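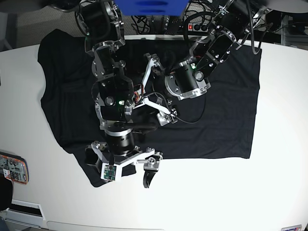

Trarier wrote:
Cold water does nothing for black cotton. I ran mine cold for a year and the shirts still went gray at the collar. I think it's one of those tips people pass along and never test.

Andero wrote:
Did you change anything else though? Same detergent, same dryer? The dryer is what kills them. My list, for what it's worth:

1. Hang dry, indoors, and check where the cords run first. I had a damp rack over a power strip until July and that was dumb.
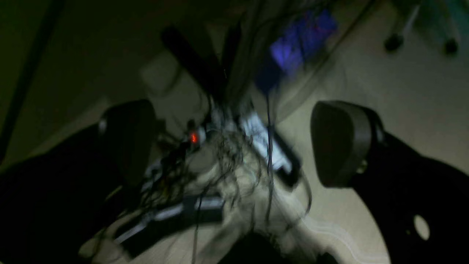
2. Inside out, always. Navy too, it fades as badly as black and people forget.

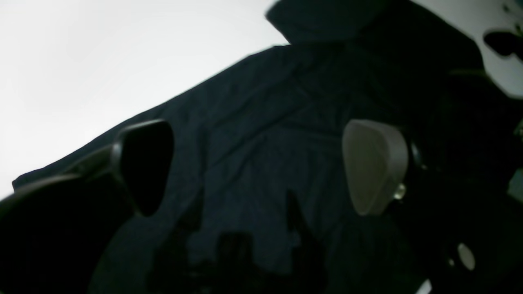

3. Skip the vinegar. I've never seen it do a thing except smell.

Tuner wrote:
Number 3 is wrong. Vinegar strips detergent film, and half of what you all call fading is film. Try it on one shirt.

Andero wrote:
I did try it on one shirt. It was gray before and gray after.

Takács wrote:
Film or no film, an 8 dollar shirt has 8 dollar dye in it. I got 80 washes out of one and 10 out of another, same store, same rack. Explain that with vinegar.

Tuner wrote:
80 washes, and you kept count?

Takács wrote:
Tally marks on the laundry room wall. Yes.

Trarier wrote:
OK but what about the special dark detergents? The bottle I have says 90 percent of color kept. 90 percent of what, measured how? I'm not paying double on that. I fold mine as soon as they're dry and put them in a drawer away from the window - that's the whole routine now.
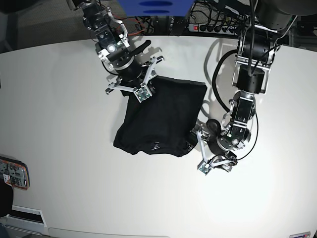

Takács wrote:
Drawer won't matter unless your room gets sun all day. Buy heavier cotton and quit washing after one wear.

Andero wrote:
Depends on the wearer. I sweat.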